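Lonatora Table Skills Project
Progress report to the Drernden Fund
April 29, 2026
From: Barış Kılıçarslan, Stelport

Dear Orhun,

You asked me to keep these reports short and skip the tables, so you're getting the chatty version again. The spreadsheet is coming separately, with the receipts. Things are going well on the whole, a bit behind on the written side, and I've had more opinions about towels this spring than in the rest of my life put together!

What we set out to do

Quick reminder, in case this gets passed to someone new. The grant pays for us to work out a simple set of table tasks – laying a place, clearing it, wiping down, putting things back where they go – using everyday household things, and to write them up so other centers can run them without calling us. The first round in October used real china and a linen napkin, and you may remember my note about the broken saucers. For this round we switched to light plastic pieces in soft colors, and kept the table white.

The towel tasks

We started with a napkin and it was too thin. It slid everywhere and lay so flat that people struggled to get hold of an edge. Terry cloth is much better. It has some body to it, it bunches up and stays bunched, and there's always a fold to grab. The plain beige also shows up nicely against the table without shouting. My one complaint is that a rolled towel takes up a lot of room next to a plate, so the written steps need to say where it goes. In the draft they just say "beside the plate", and everybody reads that differently.

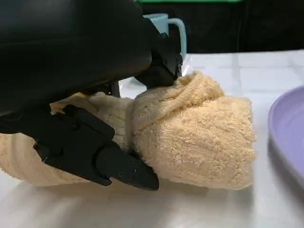
The plate and the mug

The plate is lavender with a raised rim, and I'd buy it again tomorrow. The rim is the whole point, because a flat plate is a pain to lift off a smooth tabletop. I did try a deeper dish from the same shop (Xiong, the housewares place near the bus station) but it was closer to a bowl, and it made the "set the towel on the plate" step much too easy.

Mugs have taken more thought. We want one with a proper loop handle, big enough to hook, and we want it to be okay when it ends up on its side. Tipped over is now one of the starting layouts, with the soft beige bundle lying off the plate, on the bare table. Setting a mug upright again is a nice small job that everyone understands without being told, and it makes a good opener before the harder steps. 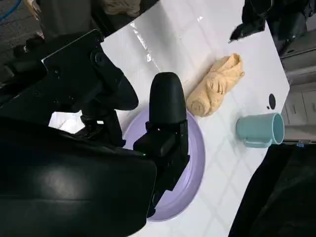 I'd like to write up at least two versions of that opener, one with the handle facing you and one with it facing away, and the draft currently has only the first. It's on my list for next month. The wording is the slow part for me – I can set a table in a minute and then spend a whole afternoon trying to say how I did it.

Money

We've spent 1090 of the 3426 in this year's budget. Most of that went on the table, the black cloth behind it and a first batch of tableware. The cloth was a late addition and I'm very glad of it. Before that there was a shelf full of paint cans back there and it pulled your eye away from the table every time. The rest is set aside for printing, a second set of everything, and the visit to your office if you still want one.

I know the little orange and white pumpkin wasn't in the proposal. It was left over from October, it cost us nothing, and it has earned its spot. Every layout needs one thing that doesn't belong to the place setting, so that sorting what stays from what goes is a real decision. A fork or a spoon would be too easy to mistake for part of the set. Put a pumpkin to the right of the plate and there's something to talk about.
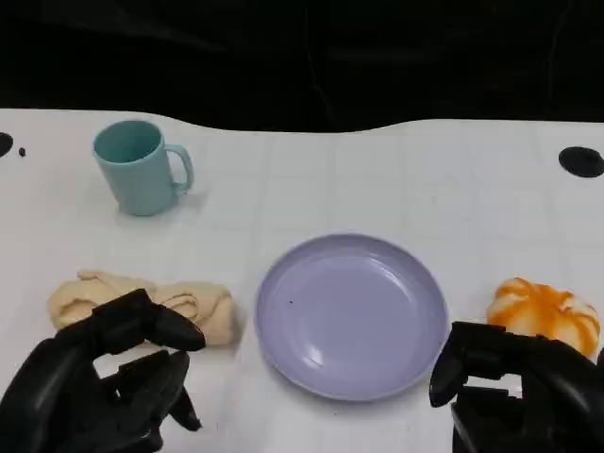
The write-up itself stands at 14 tasks in draft. I'm happy with the clearing ones and less happy with the wiping ones, where I keep mixing up the order between moving the mug and picking up the towel. If you have time to read just one section, please make it that one, and be blunt.

Two things I need from you: a yes or no on moving the print money to the second half of the year, and the name of whoever checks the safety page at your end. I'll send the revised draft as soon as the wiping section makes sense.

Warmly,
Barış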